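Open day at the Uremside packing hall

19 Mar 2018

Malachy Doherty forwarded me an invitation to the open day at Trornley's packing hall in Uremside, and I went mainly to see how they collect motion data for Pleltico, their carton-closing cell. The arm itself got a short slot after lunch. The morning was spent on the floor with the packers, and that was the better half.

Recording at the bench

Liam Horgan ran the tour. His group records people doing ordinary packing work on the ordinary benches, during a normal shift. The packer wears a strap on each wrist carrying blocks of printed square markers. Software finds the corners of each square in the video and solves for the position and rotation of the wrist. A single tile is enough for a solution if it is seen squarely, but the error grows quickly as it tilts, so the tiles are set in clusters.

Taping is the task they care about most at the moment. The two hands do different jobs: one holds the cardboard flat with the fingers spread, and the other pushes the dispenser along the seam. Liam's view is that the holding hand is the harder one to copy. It sets how much the sheet can creep, and the wrist pose says nothing about how hard the palm is pressing.

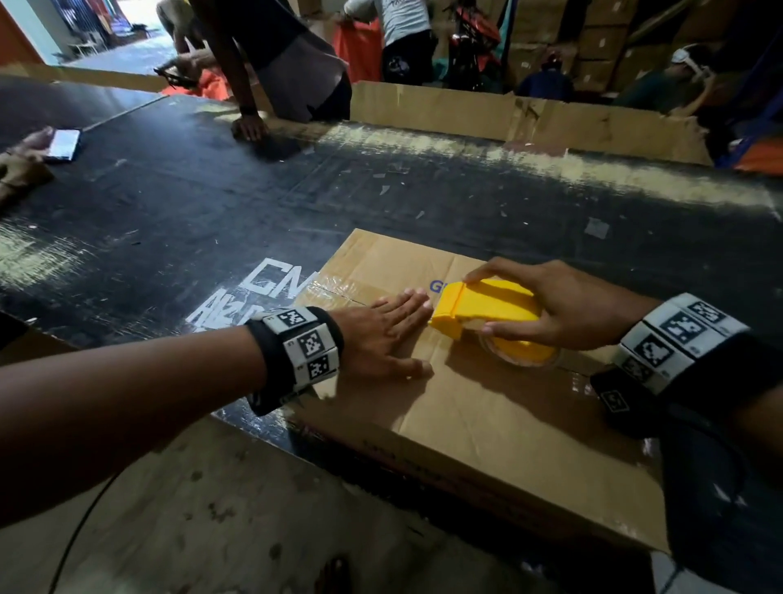

Processing

Clips go to a tool called Shokri, which drops any stretch where the markers are lost for more than 10 frames in a row. The current set holds 400 clips. Clear tape is a nuisance here, as glare off it confuses the edge detector that looks for the seam. I asked about force sensing and was told to come back in November.

The arm demo

Pleltico was given 6 cartons, all the same size, all square to the fixture. It closed them without trouble at a slow feed rate. On a creased carton it stopped and asked for help, and Liam cleared the fault by hand. Cycle time was not on the handout.

Notes for anyone going to the next one: the session lasts three hours, there is no seating on the floor, and the slides are not posted afterward. Malachy has my copy of the handout if you want to see the marker layout.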